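What Is Under the Skin of a Lemon?

Print this page | E-mail this page
Last updated: May

A lemon is a fruit with several layers. Each layer is made of different material and is used in the kitchen for a different purpose. You can learn the names of the layers with one lemon, a peeler, a strainer and a clean white table. Ask an adult before you use a peeler. The blade is sharp.

The outside layer is called the zest. It is yellow, thin and slightly bumpy. The bumps come from oil glands, which are tiny pockets filled with lemon oil. When you scratch the zest, some pockets break open and the oil escapes into the air. Your nose detects the oil as a lemon smell.
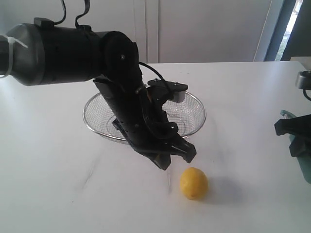
A strainer is a bowl made of mesh. Mesh is wire woven so that there are small holes between the strands. Water passes through the holes and fruit does not. This makes a strainer suitable for rinsing lemons. Rinse the lemon under cool water and rub the skin with your fingers. Lemons sold in stores are often coated with wax, which slows the loss of water from the fruit. At the Clivley kitchen classroom the lemons are rinsed first and then dried with a towel, as a wet lemon is slippery.

The layer under the zest is called the pith. It is white or cream colored and feels like a soft sponge. The scientific name for pith is albedo, a word that comes from the Latin for "white." The scientific name for zest is flavedo, from the Latin for "yellow."

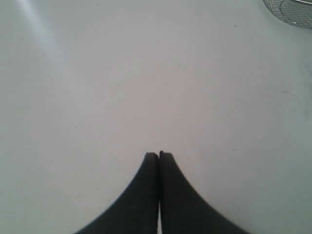 Pith tastes bitter. The bitter taste is produced by substances in the fruit, one of which is called limonin. Cooks who want only the lemon flavor remove the zest and leave the pith behind. To do this they use light pressure. A peeler pressed hard cuts deeper and takes pith along with the zest.

Look at the end of a lemon where it was joined to the tree. There is often a small knob there, called the button. It is what remains of the stem. Water and sugar entered the growing fruit at this point. 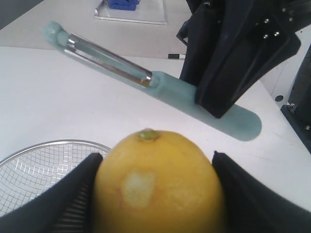 Lemon with a patch of pith showing. The peeler has a blue-green handle.

Inside the pith are the segments. Each segment is a wedge with a thin wall, called a membrane. Inside the membrane are many small sacs shaped like teardrops. These are the juice vesicles. The juice contains citric acid, which gives it a sour taste.

How to look at the layers

1. Rinse and dry the lemon.
2. Set it on the table and hold it steady. Keep your fingers away from the blade.
3. With an adult, peel off one short strip, moving the blade away from your hand.
4. Look at both sides of the strip. The outer side is zest. The inner side may have pith on it.
5. Bend the strip with the yellow side facing out. A fine spray of oil may appear. Keep it away from your eyes.

Write down the color, feel and smell of each layer. The Fekis worksheet has a box for each one.

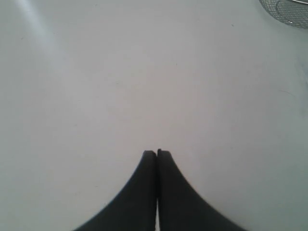
One reader from Arroyo wrote to us that her class tried the same steps with an orange and a lime, and that the pith on the orange was the easiest to pull off. She asked whether a lime has pith too. It does. The layer is usually thin, so look closely at the cut edge of the peel.

Put the peels in the compost when you are done, and wipe the table with a damp cloth. Lemon juice can leave dull marks on some kinds of stone.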